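About Moradi Language School

We teach Portuguese and Spanish to grown-ups, and we love it! Américo Prata started Moradi with one evening class and a borrowed whiteboard. These days we run 23 small groups a week, from total beginners to people reading novels for fun.

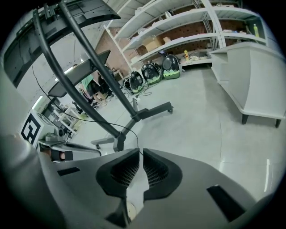

Tall black poles of a rolling stand

Classes are mostly talking. You'll order dinner, argue over soccer, tell a bad joke (then tell it again, better). Our library has almost 400 books to borrow, plus a shelf of comics that never stays full for long.

Every July we hold Atia, our week of songs and cooking, and anyone can come along, even if all you can say is "bom dia."

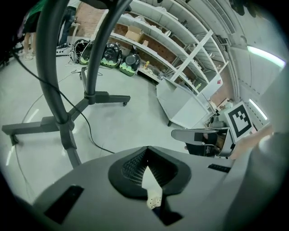
Come and try a class

Your first one is free. Doors open at 6 p.m.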